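How a Robot Gripper Gets Looked After

A robot arm can do very little without something on the end of it. At the Lavham workshop, the arm has a gripper with two flat fingers. The fingers slide toward each other to close and slide apart to open. The wide, solid part they are attached to is called the palm.

Wumpini Appiah is the technician in charge of this arm. The arm is named Stolis, after the street where the workshop used to be. Part of her job is to check the gripper and fix it when it goes wrong.

Before she touches anything, she turns off the power and waits for the arm to settle. Even a small gripper can pinch hard. Then she wipes both fingers with a damp cloth. Dust and grease make them slippery, and a slippery finger drops things.

Next comes the wear check. The inner side of each finger does most of the work. Wumpini runs a fingernail along it to feel for scratches. She also looks at the fingers from the side to see if they are level. If one is bent, the gripper will push an object sideways when it closes.
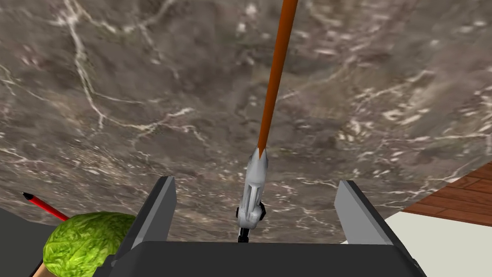 Kitchen jobs are hard for a gripper. A long, thin handle can turn between the fingers. A lettuce is round and easy to crush. The gripper has to open wide enough for the lettuce and still close far enough to hold the handle, so Wumpini has to set both ends of its travel.

Setting the travel is called calibration. With the power back on, she tells the gripper to close all the way. The computer remembers that place as zero. Then she tells it to open all the way, and the computer remembers that too. Every other position is worked out from those two.

If zero is wrong, the gripper thinks it is holding something when it is not. This happened in June, after a screw in the left finger worked loose. The arm kept lifting nothing and carrying it across the room. Tightening the screw took a minute, and the calibration had to be done again.

The gripper gets a full service after every 2,000 closes. Wumpini takes out the 18 screws, cleans the slides the fingers move on, and adds a thin layer of grease. Too much grease picks up crumbs. She keeps the screws in a tray, in the order they came out.

New settings are tried on a computer first, in a program called Vinel. It has a copy of the gripper and things for it to pick up. If the copy knocks something over, there is nothing to sweep up, and she can change a number and run it again.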